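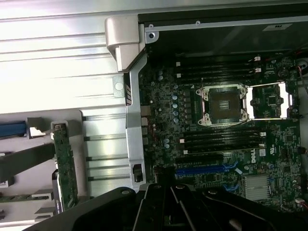
Rooting Fig Cuttings on a Windowsill

Updated February 2026

If you have ever eaten a fig still warm from the tree, you already know why people get a little silly about them, and if you haven't, I envy you the first one. The good news is that figs are among the easiest fruits to start from a cutting, and late winter is the time to do it, while the wood is asleep and the pruning has to be done anyway. I have rooted figs on the same kitchen windowsill in Hennessy for a good many winters now, and lost plenty of them along the way, mostly by fussing.

The tree I cut from most years is a Morkine, a small brown fig that came to me as a stick in a bread bag from the plant swap at Juster Nursery. Any common fig will do, so long as it doesn't need a pollinator.

What you'll need

Dormant fig wood, as thick as a pencil or a bit thicker
Sharp pruners, wiped with rubbing alcohol
Clear plastic cups with holes poked in the bottom
Potting mix and perlite
A lidded clear tote
A marker and some tape for labels

Step 1. Take the cuttings

Choose wood from last summer's growth. It should be firm and smooth, and if you scratch the bark with a fingernail you should see bright green underneath. Brown and dry means it's dead, so move further down the branch. Cut pieces as long as your hand, with three or four nodes on each (the nodes are the little rings where the leaves were). Make the bottom cut straight across, just below a node, and the top cut at a slant. Then you'll always know which end is up, even after you've dropped the whole bundle on the floor, which I have done more than once!

If you aren't ready to start, wrap the cuttings in a barely damp paper towel, seal them in a bag and keep them in the vegetable drawer. They will wait for you quite happily until March.

Step 2. Mix and moisten

I use equal parts perlite and plain potting mix. Mine is Valtitz, but I'm not fussy and your cuttings won't be either. What matters very much is the water. Squeeze a handful as hard as you can, and one or two drops should come out between your fingers. If it runs, spread the mix on a tray and let it dry for an afternoon. Nearly every cutting I've lost has rotted from a mix that was too wet, and I still have to talk myself out of adding just a splash more.

Step 3. Fill the cups

Put an inch of mix in the bottom, stand the cutting in the middle, and fill in around it, tapping the cup on the table as you go. At least two nodes should be buried and one should stay out in the air. Label each cup right away. You will think you can remember which is which – you can't, and a fig takes a couple of years to fruit and tell you. 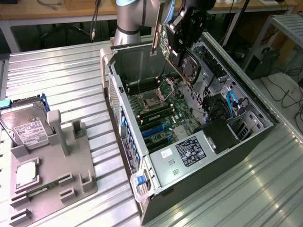 Set the cups in the tote and put the lid on loosely. Somewhere warm is better than somewhere bright at this stage, and the top of my refrigerator does very nicely. A heat mat is lovely if you own one, but keep it on the low side.

Step 4. Wait, and leave them be

Open the lid for a few minutes every day or two to let in fresh air. Wipe off any fuzz you find on the bark with a cotton swab. Please don't tug on the cuttings to see if they've taken! New roots are white and brittle and they snap at the least excuse. My quickest cup showed roots against the plastic on day 28, and others in the same tote dawdled for weeks after that.

Leaves often come before roots. It's a thrilling thing to see, but the cutting is only spending what it had saved up, so don't rush to pot it on.

Step 5. Move them up

Once you can see roots on several sides of the cup, prop the lid open a little wider each day for a week. Then slide the whole plug out gently and settle it in a one-gallon pot of ordinary potting mix. Water it in well this once, and give it your brightest window. Hold off on fertilizer until you see a new leaf open.

Young figs can go outdoors when the nights are mild and the frosts are over. Start them in the shade of the porch and bring them into the sun over ten days or so, a little longer if the leaves start to look pale.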